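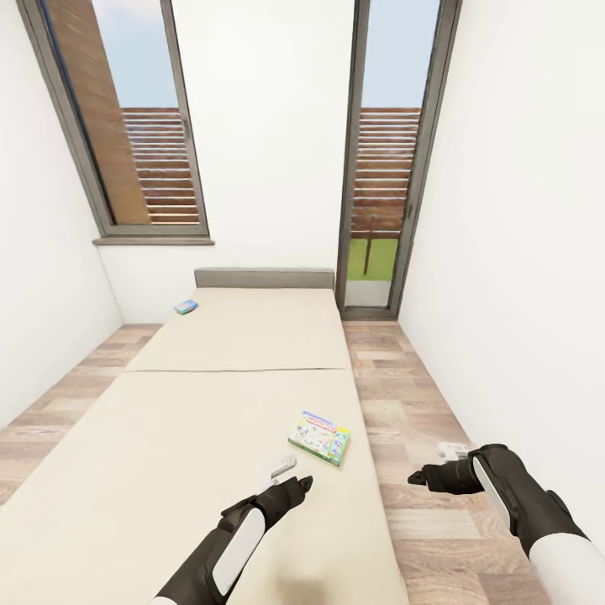
Grukiletti is my little dataset of house rules for board games, the ones people play by at home that never made it into the printed booklet. I started it after an argument about what happens to the money from fines when somebody lands on the free parking corner (my family hands it over, my in-laws think that's cheating). A flat box like the one near the right side of the mattress, with the red banner and what looks like the Monopoly logo, is where most people's house rules begin, and games of that kind take up a big chunk of the file. The rest is card games, word games and a whole lot of dominoes.

What's in it

There are 2539 rules, one per row, covering 379 games. Each row has the game, the rule in the player's own words, a cleaned-up version I wrote, and a tag for what it changes (money, turn order, scoring, ending the game early, and so on). There are 15 tags. I wanted fewer – dominoes wouldn't let me.

Where it came from

1032 of the rules came in through the form on Siterance, which I left open until August. Everything else I typed up from paper slips we collected at the Plasthorpe game nights. My typing is okay. If you see "role the dice" in the original wording column, that one's on the player and I kept it on purpose. In the cleaned-up column it's on me, so please tell me!

Things to know before you use it

The same rule shows up many times under different wording. I left the repeats in, and there's a column called same_as that points to the first one I spotted. It isn't complete. Games are listed under whatever name people gave, so you'll find regional names sitting side by side as if they were separate games.

Ages and towns were optional on the form and mostly blank, so I dropped both columns in the second release. Please don't use this to say who plays what where.

Files

rules.csv is the main one. tags.txt explains the tags. The folder called bickerstaff has the old version with the messy column names, kept because a couple of scripts still read it.

Free to use and share, just mention Grukiletti somewhere.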